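Grinemden Switches On Its Own Aurora Alert Service, Apologizes in Advance for Clouds

GRINEMDEN, November. The Grinemden Sky Watch today opened Wirkik, a free text service that tells subscribers when the northern lights may be worth putting shoes on for.

Wirkik takes readings from a magnetometer buried in a field at Atgate, 7 miles from the nearest streetlight and considerably closer to the nearest cow. When the needle moves far enough, a message goes out. Subscribers can pick one of three settings: Faint, Decent, and Wake the Kids.

"During the trial we sent 20 alerts," said Dardo Bustos, who runs the service. "It was overcast for most of them. The magnetic field did its part and I have no complaints about the magnetic field."

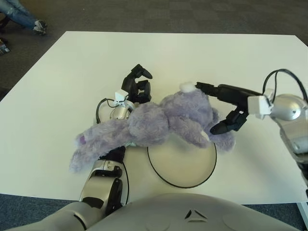

A lavender plush toy on a white table.

Alerts go out up to 30 minutes before expected activity, and a second text follows when things quiet down. Between midnight and 5 a.m. only the top setting will ring through, a change made after firm feedback from Bustos's neighbors.

The Atgate instrument was built by Stergiou, a local workshop better known for repairing grain scales. It replaces a unit that spent 40 days reporting a severe storm, later traced to a parked tractor.

Wirkik does not forecast solar flares, explain strange lights over the reservoir, or offer refunds, there being nothing to refund. Cloud cover will be added to the messages next spring.

Sign-up forms are available at the Grinemden library desk. Press questions may be sent to Dardo Bustos, preferably after noon.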